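Compte rendu de la réunion « bonnes pratiques de collecte », groupe de travail Grønli
Réunion de mai, salle du fond, début à 14 h

Bon, c'est encore moi qui m'y colle pour le compte rendu, alors je vous préviens, je note comme ça vient. Si j'ai déformé vos propos, dites-le-moi avant la prochaine fois et je corrige (gentiment, s'il vous plaît).

Présents : nous étions 8, dont deux à distance depuis Stalludell, avec un son franchement correct pour une fois ! Le site de Dimville s'était excusé.

1. Approbation du compte rendu précédent
Adopté avec une seule correction : j'avais écrit « pinces fixes » à la place de « pinces à main » dans tout le point 3. Mea culpa, c'est corrigé dans le dossier partagé.

2. Règle sur les marqueurs
Gros morceau, on y a passé presque la moitié de la séance. La version actuelle de la charte Eria dit simplement que le marqueur doit être « visible ». Visible de qui, visible quand ? Stalludell demandait qu'on le voie en permanence depuis l'autre pince, et moi je trouvais ça intenable dès qu'on croise les bras ou qu'on se penche. On s'est mis d'accord sur une formulation plus simple : marqueur propre, à plat sur son support, contrôlé avant chaque série. Pour les séries où il disparaît trop longtemps, on les signale dans la fiche et on laisse l'équipe d'analyse trancher.

3. Tenue et matériel porté
La caméra frontale se règle avant de prendre les pinces en main, jamais après (j'ai essayé, je ne recommande pas). Pour les câbles, j'ai défendu l'idée de les faire passer sous le vêtement, mais la majorité préfère une simple attache, plus rapide à retirer en cas de souci. Je m'incline. On ajoute donc à la charte : aucun câble qui pende au-dessous de la taille pendant le travail au plan de table. 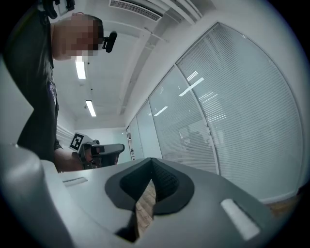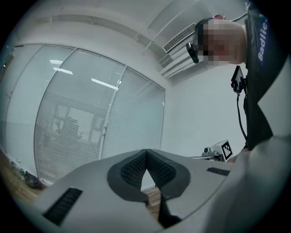 Cahier Grønli, n° 15

4. Visages et personnes
Sujet que je voulais absolument mettre sur la table. Les visages sont masqués avant tout partage, y compris en interne, et y compris dans nos propres comptes rendus. Sur les deux vues, c'est bien le cas, et je propose qu'on garde ce niveau de masquage comme référence. Accord général. La question des inscriptions sur les vêtements est revenue : on en voit une sur la manche dans la seconde vue. Faut-il imposer des hauts unis ? Les avis étaient très partagés, Stalludell plutôt pour, les autres plutôt contre, et on reporte.

5. Stores et reflets
Discussion plus courte, mais animée ! Fermer les stores limite ce qu'on capte des bureaux voisins, ça tout le monde est d'accord. Par contre les plafonniers continuent de se refléter dans les vitres, et je ne vois pas bien quelle règle écrire là-dessus. On se contente d'une recommandation : stores fermés dès qu'il y a une cloison vitrée, et mention des reflets dans la fiche de série.

6. Volume et contrôle qualité
L'objectif pour la prochaine campagne est de 1 000 séries. On en a plus de 700 dans la base, mais toutes n'ont pas encore été relues selon la nouvelle grille, donc prudence avant d'annoncer quoi que ce soit. J'ai demandé que la relecture se fasse à deux, par quelqu'un qui n'a pas tenu les pinces sur la série concernée. Accepté, avec un petit soupir du côté de Stalludell (je vous ai entendus).

7. Pauses
Ajout de dernière minute. La charte ne disait rien sur la fatigue des poignets, alors que c'est quand même la première chose dont on se plaint à la machine à café. On inscrit une pause de 15 minutes entre deux blocs, non négociable, et on note l'heure de reprise dans la fiche.

À faire avant la prochaine réunion
Moi : nouvelle rédaction des points 2 et 3 de la charte Eria, à envoyer pour relecture.
Stalludell : proposition écrite sur les vêtements unis, une page maximum.
Dimville : avis sur la relecture à deux, par message.
Tout le monde : vérifier l'état de ses marqueurs et remplacer ceux qui gondolent.

Fin de séance à 15 h 40. La prochaine réunion se tiendra en juin, même salle.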